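The Slow Half Second

Inside Skikine, where a small software team is teaching a hand to wait

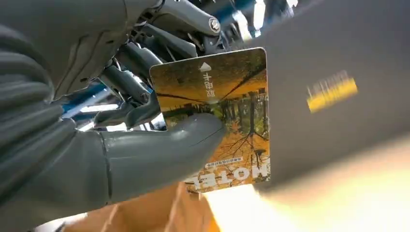
Trudy Pirihi does not like the word "grasp". Too final, she says. A grasp is a thing you finish, and her planner never really finishes anything - it keeps guessing, all the way through, until somebody presses stop.

She runs the control group at Skikine. Two desks, a long bench, a whiteboard nobody is allowed to wipe. When I get there in February the whiteboard says SLIP? in green and under it, smaller, ask Oddur.

Oddur is Oddur Kragh. Perception. He sits with his back to the bench and watches everything on a monitor, even when the real thing is an arm's length behind him. "If I look at the hand I start helping it," he says. "In my head. I forgive it stuff."

The job this month is flat things. Cards, mostly. Hotel key cards turn out to be mean little objects for software. Thin, so depth is noisy right where you want it clean. Printed all over with pictures, so the segmenter gets ideas. Kragh's favorite failure is the forest card, orange trees and black branches edge to edge, which his old model kept cutting into pieces along the trunks. It would hand the planner a nice confident sliver of card and the planner would go for it. The white border saved him. He now fits a rectangle to the outline first and only then asks what is printed inside.

Then there's which way is up. The forest card has a small arrow and a line of Chinese, 此面朝上, this side up, and HOTEL in big white capitals along the oposite edge. Great landmarks, if you can see them. Half the time a finger is lying across the face. So the estimate has to carry over from before contact, and get less sure of itself at a sensible rate, and this is where perception and control start arguing.

Pirihi's side of the argument is called Gunutard. Don't ask, it was a folder name. It's a replanner that runs every 22 milliseconds and is allowed to do almost nothing. Nudge a joint target. Ease off a fingertip. Hold. The first version could throw out the whole plan mid-move and it did, constantly, over nothing, one blurred label going past the wrist camera and the hand would rethink its life.

Version 7 has what she calls the slow half second. After first touch it stops trusting new images unless several in a row agree. Motion blur, glare off the bench lamp, all of it gets down-weighted. The joints are believed first, the picture second.

"People want the camera to be the boss," she says. "At contact the camera is the worst witness in the room."

Kragh, not turning around: "It's a fine witness. You just ask it leading questions."

The numbers, because she wants them printed. On the old stack, 74 good reorientations out of a hundred. She won't give me the new figure until Bernby has rerun it on their own bench. Bernby makes the check-in kiosks and is paying for this, and they've been shown a good demo before.

What I did get was the tooling, which she's prouder of than the planner. Every run lands in a viewer that lines up wrist video, joint torques and the planner's reasons on one timeline. Reasons in plain words: "held, pose stale". "eased, torque rising". It was written by an intern, Ásgeirsdóttir, over 10 days, and it replaced a script that only Kragh could read and that he, by his own account, couldnt.

We scrub through one. Trudy stops it just after contact, goes back, goes forward. The pose estimate drifts and widens. The planner says held. Says held again.

"There," she says. "See how bored it is?"

She writes something next to SLIP? and takes off the question mark.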